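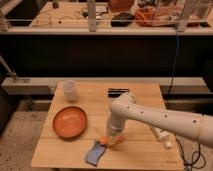 Jiltevville Supper Swap Club

Frequently Asked Questions

Hi and welcome! I look after the questions that come in to the club, and I got tired of typing the same answers into my phone at midnight, so I finally put them all on one page. If you're thinking about joining, start at the top. If you've been swapping for years and only want to know about the chili rule, scroll down (it's still a rule).

So what is a supper swap?

You cook one big dish at home, divide it into family-size portions, and bring it to the hall. Everybody else does the same. You go home with a cooler full of dinners that other people made, and you don't cook again for most of a week. I joined because I was bored to tears with my own spaghetti sauce, and I still think that's the best reason to come.

When and where do you meet?

We meet at Ornham Hall, on the Plendine Road side, 2 times a month. Doors open at 4:30 in the afternoon and we start trading at 5. Please use the side entrance, as the front one sticks and you'll be juggling a casserole. We skip the second swap in May while the hall floor gets refinished.

Do I have to be a good cook?

Nope! You have to be a clean cook and an honest labeler. My first dish was a baked ziti that was pretty much a brick, and a very kind family took it home and told me it was filling. Plain food goes fast here. Meatloaf, chicken and rice, a decent pot of beans: those are gone before the fancy stuff gets a second look.

How much should I bring?

Six portions, each one enough for four people. You'll take home six. If your household is smaller, put yourself on the half list and bring three, and we'll match you with other half-listers. Please don't bring ten because you got carried away. I've done it, and it throws the whole table off.

What does it cost?

Dues are ten dollars a season, and that goes straight to the hall rental. There's no charge at the swap itself. You buy your own groceries, so the cost is really up to you. Mine got a lot lower once I stopped thinking I had to impress people with shrimp.

What containers can I use?

Anything with a tight lid that can go in a freezer. Write your name on the bottom, not the lid, as lids wander. Foil pans are fine for lasagna and the like, but double wrap them. Glass is allowed if you're okay with maybe waiting a month to see it again. If you end up with somebody else's dish, wash it and put it in the return bin by the coat hooks.

What goes on the label?

Name of the dish, the day you cooked it, every ingredient, and how to heat it up. Every ingredient means every ingredient, including the spoonful of peanut butter you put in the chili. "Heat until done" doesn't help anybody at six in the evening with hungry kids in the room. Give an oven temperature and a time.

How do you handle allergies?

Dishes with nuts or shellfish go on their own table and get a red sticker. We also mark dairy, eggs, wheat, soy, and sesame. I want to be straight with you, though: these are home kitchens, and we can't promise that a dish never came near something. If you or someone in your house has a severe allergy, I don't think our swap is a safe fit, and I'd much rather tell you that now.

How does the trading work?

You draw a number at the door. We go around in order and everybody picks one portion, then we go around again in reverse, and so on until the tables are clear. You can't take your own dish back. You can trade privately afterward in the parking lot, and people do. I once gave up a very nice pot roast for two portions of Tomar stew and I have no regrets.

What's Tomar stew?

Oh, you'll find out. It's our house recipe, named after the street where the first swaps were held: white beans, smoked sausage, a lot of greens, and a splash of vinegar right at the end. Somebody brings it nearly every time. The recipe is in the club binder, and the binder now has more than 977 recipes in it, so use the tabs.

What's the chili rule?

Two chilis per swap, maximum. We had one January with seven. Sign up early on the dish sheet if chili is your thing, and if the slots are full, please pick something else and don't rename it "spiced beef and bean stew." We know.

How cold does everything need to be?

Fridge cold or frozen solid when you walk in, and packed in a cooler with ice packs. If a dish is warm, we can't put it out. Cook the day before, get it into shallow containers and into the refrigerator soon after cooking, and you'll be fine. Bring the cooler in with you, as you'll need it for the ride home.

Can I bring my kids?

Sure! There's a corner with board games. They can also help carry, as long as they stay out from behind the trading tables.

What if I sign up and can't make it?

Text the club line by noon the day before. Life happens and you won't be in trouble. If you don't show and don't text, you go to the bottom of the sign-up sheet for the next swap.

How do I join?

Come to one swap as a guest with no food and no dues, just to watch how it goes. If you like it, fill out the card at the door table and you'll be on the sheet for the next one. New members get a starter label pack and a copy of the heating chart.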